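Strachan Table Linen
Nistetti white cloth, rectangular

Product code: 1372
Availability: In stock
Minimum order: 2 cloths

The Nistetti is a plain white tablecloth supplied to schools, halls, care homes and dining rooms. It is intended for daily use and is finished on all four sides with a flat double hem. The cloth has no woven pattern and may be combined with coloured runners or napkins from any Strachan range.

The fabric is a blend of cotton and polyester with a weight of 207 grams per square metre. It drapes softly at the table edge and may be laid directly on a wooden top or over the Donix felt underlay, which is sold separately.

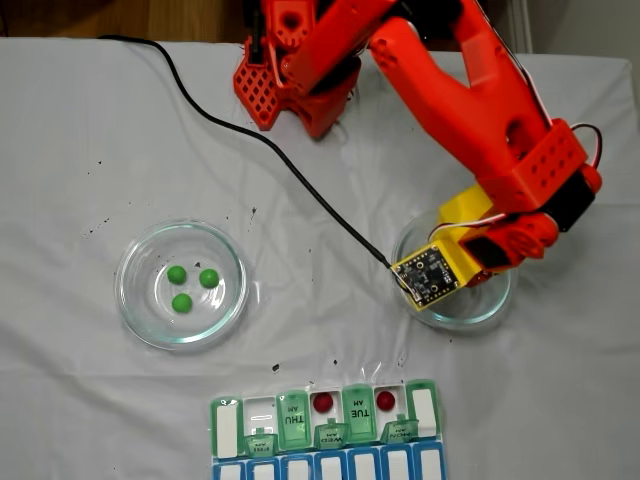 White cloth laid over a brown wooden surface.

Choosing a size
Customers should measure the length and width of the table and add the required drop to each side. Where a table is to stand against a wall, the drop on that side may be reduced. Cloths can be cut to order for tables of unusual shape. Made-to-order items cannot be returned unless faulty.

Care instructions
Shake out crumbs before washing. Wash before first use, with white items only, at 60 degrees. Do not use fabric softener, as it reduces absorbency. Tumble dry on a medium setting and remove promptly. Iron while slightly damp. Creases from folding will normally fall out if the cloth is laid the evening before it is needed.
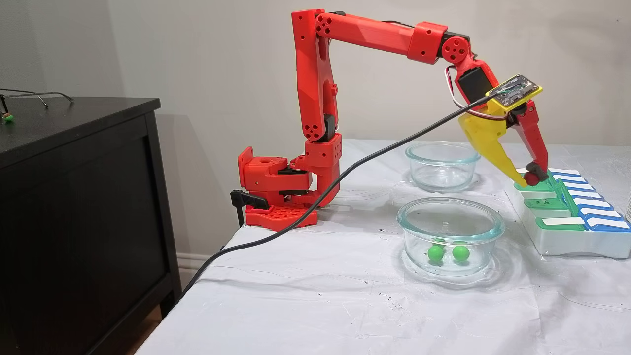
Grease and wine stains should be treated with cold water and a mild detergent as soon as possible. Chlorine bleach will weaken the hem stitching and is not covered by the guarantee.

Guarantee and returns
The Nistetti is guaranteed for 2 years against faults in weaving and stitching. Unwashed cloths in standard sizes may be returned in their original packaging within 28 days of delivery. Return carriage is payable by the customer except where goods are faulty.

Trade enquiries
Account applications and orders for several sites are handled by Kirsty Mackay. Questions on fabric and laundering should be addressed to Niall Rennie at the Jititlow warehouse. Fabric samples are supplied free of charge on request.

Page last updated: October 21, 2025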